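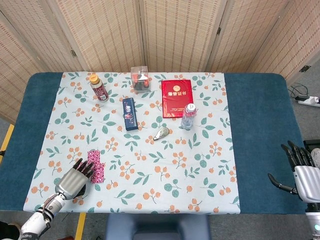

Skumia

Skumia is a two-handed tabletop robot built in a shared workshop in Munham. It has silver-gray hands with black jointed fingers. The project began in March as a rebuild of Kvam, an earlier one-armed machine.

Tabletop trials

Trials use household items on a printed tablecloth — among them drink bottles, a red booklet and a clear plastic box — with a folding screen as the backdrop. A full set is 100 grasps.
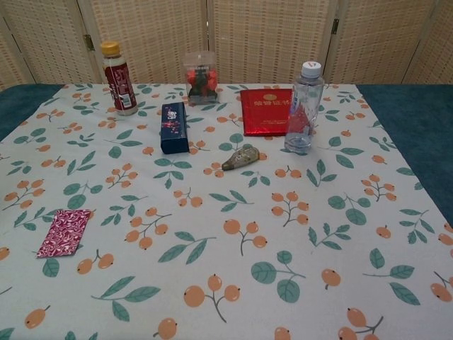 Flat items have been the hardest for the hands, and the grip routine was rewritten twice on their account. The control program, named Dana, runs to 2,408 lines and is kept on the workshop's own server. Each arm has its own 8-amp supply.

See also: Kvam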